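Workshop > Notebook > Visits and open days

Filed under: Out and about, Arms and grippers

Sunday, written up at the kitchen table with my feet on a chair

Open day at Vundisura. Went with Kirsty and Jarrah, meant to stay an hour, stayed until they started switching things off. Putting it all down now while I still remember it, because half of this wants trying on our own bench and Rhys will ask.

Got there just after ten. The hall is bigger than I'd pictured and a lot noisier, mostly ventilation. Visitors could wander between the stations and stop wherever they liked, which suited me down to the ground - no guided tour, no badge scanning, just people at the benches who were glad to be asked things. Guangming Fu was running the table-top work and he must have answered the same question about wrist cables every five minutes, cheerfully, all morning.

Cable routing

First thing Kirsty went for, of course. They've stopped strapping everything tight to the links. There's a proper service loop at each joint and the slack is allowed to move. Guangming reckons they used to lose a camera cable every few weeks and now they hardly think about it. He said the trick is to run the arm through its worst poses by hand before fixing anything down, with the power off, and mark the cable with tape where it wants to bend. We have never once done that. We tie it where it looks tidy and then wonder.

Also yellow for anything carrying signal. Dead simple. I'd like to copy it.

Teaching by hand

Mereana Lockyer had the teaching demo and this was the best bit of the day for me. One person drives a pair of arms through a sorting job, over and over, and every run is saved. She wants 300 good runs of a task before she'll train on it, and she throws out anything where the operator dithered. I asked how she decides what counts as dithering and she laughed and said she watches them all herself, with tea.

I got a go! Fifteen minutes on the controls. My first pick was dreadful, I came in far too steep and shoved the block away instead of closing on it. Mereana got me to slow down over the last bit and look at the fingertip and nothing else, and after that it started to feel like using my own (rather clumsy) hands. Jarrah was better than me straight away, annoyingly. He put it down to years of radio-controlled boats.

Things she told us that I want to keep:
- Vary the starting layout every run, even when you're bored of it. Especially then.
- Flat blocks are easy. Anything with a curve will rock when you touch it, so decide beforehand which face you're going for.
- Clear bins are hard on the cameras. They use them on purpose, on the grounds that real kitchens and stockrooms are full of clear plastic.
- Swap operators. One person's habits get baked in very quickly.

The shine on the table bothers me a bit as well. Our bench at home base is matt grey and I'd always assumed that was a limitation, but I came away thinking we've been having an easy time of it. Must try a glossy board under the Brosent and see how much the picks suffer.

Sorting table

Pale wood top, clear bins along the back, coloured blocks spread about in front, and both arms hanging over it from above. I like the overhead mounting very much. It leaves the front open so you can lean in and reset by hand, and there's no base to knock your elbow on.

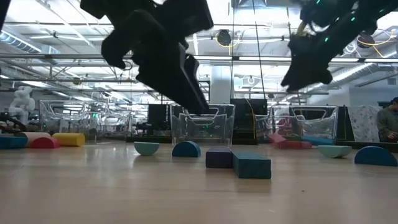

Grippers

Had a long natter with one of the younger engineers about fingertips. She'd been through all sorts of rubber and settled on a soft pad cut from sheet, glued on, replaced when it goes shiny. They did try the De Graaf tips and liked the grip, but found them too thick for getting in between two blocks that are touching. Ours are the same shape and I'd bet we have the same trouble. She gave me 2 spare pads to try (in my coat pocket, DO NOT wash the coat).

Cycle times

Jarrah timed one of the unattended runs on his phone and got 59 seconds to clear what was on the table. Guangming wasn't fussed about speed. He'd sooner it went slowly and recovered from a bad grab by itself, and we saw it do exactly that: missed, backed off, came round from the other side and got it. Small cheer from the visitors. I may have joined in.

To do
- Tape-mark the cable bends on our left arm, power off, Kirsty to help.
- Glossy board test. Rhys has an old cupboard door that might do.
- Fit the soft pads and compare with what's on now.
- Email Mereana about her run-naming scheme, she offered to send it.
- Ask whether the Zunelow mount would take an overhead beam. Jarrah thinks yes, I think we need to look at the ceiling first.

They're doing another one in June. Rhys wants to come, so we'll need the bigger car.

2 comments | 15 shares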